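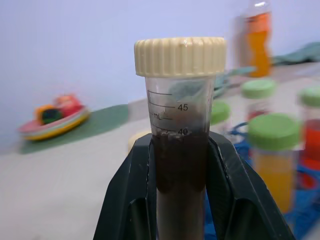

Tubes and muddy water at the Dirnoveck open bench

The sample bench at the Dirnoveck learning center is up and going for the season, and tubes were already on the table this week. Brown, murky stuff in one of them, up to the 40 mL line, bit of foam on top. Orange-red in another — green cap on that one.

Bench runs through September 2024. Bring your own pond or ditch water, capped please. Limit is 5 tubes a household, the sink can only take so much.

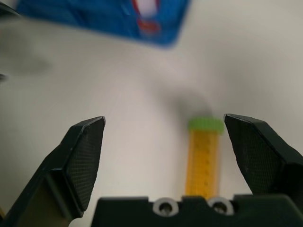 Marcus Yazzie

Money for the bench came out of the May book sale, which cleared $3851. Of that $3000 went on tables and supplies, the rest is being held for a new sink. Jacobus Zwane, who runs the center, wants a proper rack for every table by spring.

The blue rack is in use now — yellow in one tube, a clear one down at the end, plenty of holes still free.
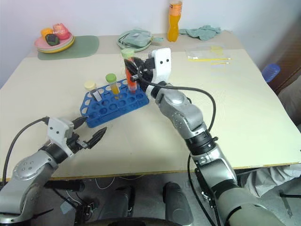 Sign-up sheet is at the front desk, 100 places in all and they are going quick. Kids under ten need a grownup with them. Park on the Pendier side, the front lot is closed untill the paving is done.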